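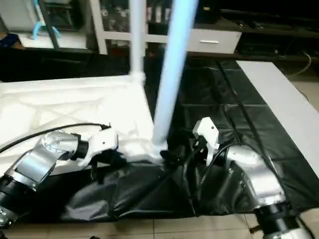

Ticket 759
Opened: 18 Aug 2014
Reported by: Nélida Arancibia, Hisach travel desk
Assigned to: Lautaro Bustos
Status: Open, workaround in place

Problem
Travelers booking the Figueroa city walk together with the Dutidura overnight bus get a confirmation with the wrong pickup time. The walk shows correctly. The bus shows two hours early. Bookings for the bus alone are fine.

Log

Nélida: First complaint came from Ulises Vergara, party of 2. He waited at the terminal with his bags until the bus pulled in at its usual time. He isn't asking for a refund but wants it fixed before his return trip.

Lautaro: Reproduced on the test site. Only happens when the walk is added to the cart first. Cleared the cache, no change.

Lautaro: Checked the Plisulon feed. Departure times in the feed are right, so the error is on our side. The combined voucher was redone in June and I think it started then.

Nélida: More than 300 vouchers have gone out since the change. Do we write to everyone?

Trinidad Núñez: Only to people who haven't traveled yet. Nahuel has the list. Send the plain text letter, the other one still has the old terminal address.

Nahuel Benítez: Letters sent. Four bounced, will phone those.

Lautaro: Combined booking is switched off for now. The desk should sell the walk and the bus as separate items. Fix is written and needs a test with a child fare.

Nélida: Child fare test done, time is right. The Spanish voucher still says two hours early.

Lautaro: Looking at it. Separate template.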